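Chapter 4
Learning from the Wrist

Put a camera on a robot's wrist and the hand can study its own work! In this chapter we meet one of my favorite methods, wrist-view imitation, and follow it into the kitchen, where the Solberg project trained a hand to handle dishes at the sink.
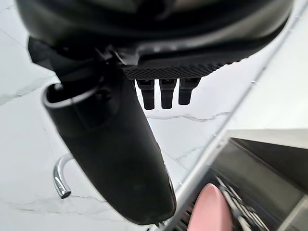 Last modified: Sep 25, 2022

Look how close the thumb and fingers sit to the lens. They hide part of the faucet, and yet the sink rim and the dish rack stay in view, so the policy can learn where the hand is relative to both. Solberg began with 300 demonstrations and got shaky grasps. With almost 1,000, the same network placed plates well in kitchens it had never visited (a wonderful result!). Section 4.1 builds the method from scratch, and you will need only the regression tools from Chapter 3.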